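Cups, mostly

We went through a lot of paper cups in September. Henrique had six people staying and nobody wanted to wash mugs, so I bought two big sleeves and stopped thinking about it. Now they live on the kitchen counter, on the round white tray, down the counter from the napkin holder.

I tried keeping them in the cabinet over the sink. That lasted nine days. People want a cup where they can see it — so they stay out.
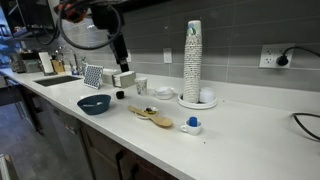

The bowls are another matter. The dark blue one collects whatever comes out of pockets, and I empty it when I wipe down the counter, usually after dinner. I still want a second tray for the odds and ends. Drivstead has one for 40 dollars, and I'm not paying that.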